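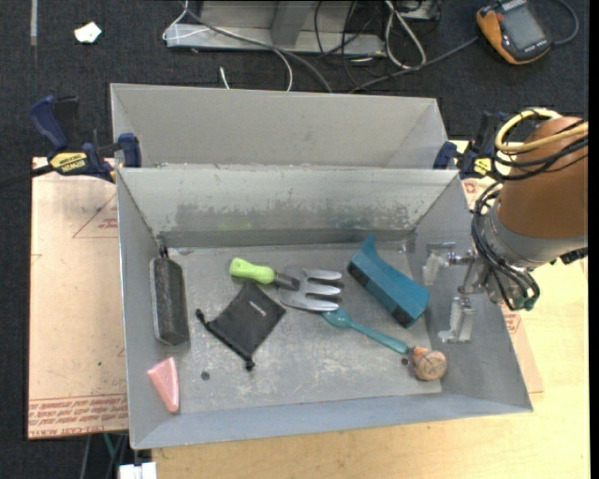
Bin collision fault

A bin collision fault, also called a wall strike, is a failure in robotic bin picking in which the gripper, the wrist or the cables of a robot arm touch the side of the container during a pick. It is one of the most common causes of unplanned stops in this kind of work. In most cases the damage is small, but repeated strikes can bend the gripper fingers, move the bin from its place and make the position data of the cell unreliable.

Causes

The fault happens most often when an object lies close to a wall or in a corner. To close on such an object, one finger must go down between the object and the metal, and the free space may be smaller than the finger. Long objects lying along a wall are difficult for this reason, and so are flat or soft ones such as a cloth pouch, which may need the fingers to go very near the floor.

A second cause is an error of calibration. If the bin has moved after the last measurement, the arm follows a correct path to a wrong place. Bins are therefore often held to the table with bar clamps. A clamp can slip slowly under many light contacts, and the operator may not notice it before a heavier strike.

A third cause is the cable bundle. Cables which run outside the arm need some slack at the wrist, and in certain rotations this slack may hang lower than the planning software expects. A loop can then catch on the rim of the bin or on the handle of a clamp.

The Minar incident

A case often used in training took place on 12th September in the Minar test hall, where a Vorkov arm was moving mixed household objects between two metal bins. At pick 1130 the wrist turned to reach a garden tool near the wall, and a cable loop went behind a clamp handle. The arm lifted, the clamp opened and the front bin was pulled out of position. The force limit stopped the arm only at the next pick, when a finger hit the floor of the bin.

The report by Trinidad Nieto found that the force limit had been raised in April to avoid false stops, and had not been set back. Corrado Villa, who was responsible for the cell, later added a check of the bin position after every 1000 picks. The report is also the source of the term "silent shift", meaning a movement of the bin which does not stop the robot.

Detection and prevention

Worn, dark bands on the inner walls of a bin may be a sign of repeated contact, although sliding objects leave similar marks. The Serra method compares the measured position of 2 fixed points on the bin with stored values before the work starts. Grurka controllers use the motor current instead, and slow the arm when it rises near a known wall.

After any strike, the arm should be stopped and made safe before a person reaches into the bin. The fingers are checked for bending, the clamps are tightened and the calibration is repeated.

See also: Force limiting; Hand-eye calibration; Cable management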